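[vamonell-delegators] Re: unstaking window and the June payout

From: Afia Abugri
To: vamonell-delegators
Subject: Re: [vamonell-delegators] unstaking window and the June payout

Oddur, all,

Quick one between two calls, so forgive the shape of it. Answers under your text, then the steps for people who just want the steps.

Oddur Ragnarsson wrote:

> Hi list,
>
> I've read the migration post twice and I still can't work out
> what happens to my stake if I do nothing. The post says the old
> pool "stops accruing" at the cutover in June. Fine. But then the
> FAQ says delegations are "carried forward". Which one?
>
> Second thing, the unstaking window. Old pool was one week. The
> new contract page says four. Is that a typo or did we vote on
> it? I looked through the proposals and can't find anything with
> a four in it.
>
> Third, and this is the one that annoys me. My last payout came
> in short. Not hugely. I run my own sheet and it has matched to
> the last decimal since I started, so something changed. I see
> Ragnheiður posted the same in the Sterier channel and got a
> thumbs up and no reply.
>
> I'm not accusing anybody of anything. I would like to know
> before I move the rest over.
>
> Oddur

OK. In order.

> what happens to my stake if I do nothing

Both sentences are right and the FAQ is badly written (partly me, sorry). Your tokens stay yours and stay in the old contract. "Carried forward" only means the record of who you delegated to is copied into the new one, so when you do move you don't have to pick a validator again. The tokens themselves don't move until you sign. So: do nothing, lose nothing, earn nothing after cutover. I'll get the FAQ line changed, Leif has the edit rights and I've pinged him.

There's no deadline on the old contract for withdrawals. It just sits there. You can come back next year and pull it out. Gas is on you either way.

> Is that a typo or did we vote on it

Not a typo. It was in the validator bundle, the long proposal from the spring with the slashing changes in it. The window is written as a number of epochs in there and not as weeks, so searching for a four gets you nothing. Works out to 4 weeks. I agree this should have been in the title or at least the first paragraph. I voted for it, I'd vote for it again, but I only noticed on the second read myself and I'm supposed to know this stuff.

Reasoning at the time was that one week is shorter than the dispute period on the bridge, so someone could in theory be out the door before a slashing got settled and everybody else in the pool eats it. Whether four is the right answer, don't know. Two would probably have done it. If somebody wants to put up a seperate proposal to shorten it I'll help write it, but not before cutover please.

Note it only applies to the new contract. Anything still in the old pool comes out on the old one week.

> My last payout came in short

Yes. You're right, and so is Ragnheiður, and she should have had a proper answer. Here's what I have so far from Oluf, who ran the numbers again last night.

The payout script takes a snapshot at the end of the epoch. For the last one it ran late, after a first batch of people had already moved to the new contract. So those people were counted in the new pool and not the old one, which is correct, but the reward pot was split using the total from BEFORE they moved. Pot divided by a bigger number than it should've been. Everybody left in the old pool got slightly less and the difference is sitting in the distributor address, unclaimed. You can look at it on the explorer, it's the only balance on there that isn't zero. Nothing has gone anywhere.

Total left over is 210 tokens. Spread over the whole old pool that's small for most of you, less small for the bigger delegators. Oddur I think yours is among the more noticeable ones which is why your sheet caught it. Mine didn't, I round.

Fix is a one-off top-up using the right total. Oluf has the script, Leif is checking it, and it needs signatures from the multisig before it goes. I'd guess it lands with the June payout and not before. I asked if it could go sooner and the answer was basically that nobody wants to sign two distributions in a row during a migration. Fair enough.

You do NOT need to claim it or fill anything in. If you get a DM with a claim form, it's a scam. There's one going round already with the Wovenari logo on it. Wovenari makes the wallet, they have nothing to do with payouts, they will never write to you about payouts.

Where the migration stands

Around 400 delegators in the old pool when we started. The ones who've moved are mostly people with one delegation and one wallet, so the easy cases. There are 26 wallets in a half state, meaning they've approved the new contract but haven't sent the second transaction. Tokens are still in the old pool and safe. But I suspect a fair few of those people think they're finished. If you saw one wallet popup and closed the tab, that might be you. Please look.

Kjærgaard's validator is up on the new set and signing. Sterier is up too, it was missing blocks the first evening, they'd put the wrong key on the backup box, since sorted. Commission unchanged on both. If your validator isn't in the new list when you get to step 3 then it hasn't registered yet, and you can either wait or choose another. I would wait a bit. I don't want this to turn into everybody piling onto the top two again, that's half the reason we did the new contract in the first place.

On the reward rate since somebody will ask: the dashboard figure for the new pool is silly at the moment. Small pool, full emission, so the percentage looks huge. It comes down as people move. Don't plan anything on it and please don't screenshot it on social media like it's the real rate.

Steps, for people who skipped to here

1. Claim whatever is pending in the old pool first. It gets claimed automatically when you unstake, but then it arrives as liquid and you have to stake it by hand later. Less fiddly to do it up front.

2. Connect to the migration page from the link in the pinned post. Not from a search engine. Check the contract address against the one in the repo. All of it, not the first and last few characters, there are lookalikes.

3. Pick "move delegation". It should show your old validator already filled in. If it's blank see above.

4. Approve. First popup. On Wovenari it asks for an allowance and suggests unlimited, change that to the amount you're moving. I've asked them to change the default. 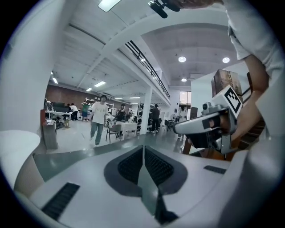 5. Move. Second popup, this is the one people miss. It can take a while to show up if the network is busy. Leave the tab open. If nothing comes, reload the page and it'll pick up at this step, you don't need to approve again.

6. Check the new pool balance on the explorer and not on the dashboard. Dashboard caches and lags behind by an epoch. Several worried mails about this so far, every one of them was the cache.

7. Revoke the old contract's allowance when you're done. Optional but tidy.

Hardware wallets: works, but you need blind signing turned on for step 5 because the firmware doesn't know the new call yet. Turn it off again after!! If you're not comfortable with that then wait, Leif is talking to them about getting the call added. You'd miss some rewards, that's the only cost.

If you want to try it with a small amount first, do. Partial moves are fine, no minimum, only the extra gas.

Tax stuff

Can't help, sorry. I know a few of you asked if moving counts as a disposal. Depends where you live and I'm not touching it. What I can do is make sure the export has both contracts in it so your transfers match up on each side. Oluf says that's nearly there. The old CSV had a column in the wrong place (validator and epoch swopped) so if you downloaded one already, get it again once I've posted that the new one's up.

Still open

- FAQ wording, Leif
- top-up signatures, multisig people, you know who you are
- reply to Ragnheiður in the Sterier channel. Will do it myself after this call and paste the payout bit from above
- Oddur, could you send me your sheet? Or only the formula for the pot split. Would like to run it next to Oluf's before anyone signs. Off list is fine.

Got to go, they're waiting for me. Will read replies tonight.

Afia

--
vamonell-delegators mailing list
To unsubscribe, reply with "unsubscribe" in the subject line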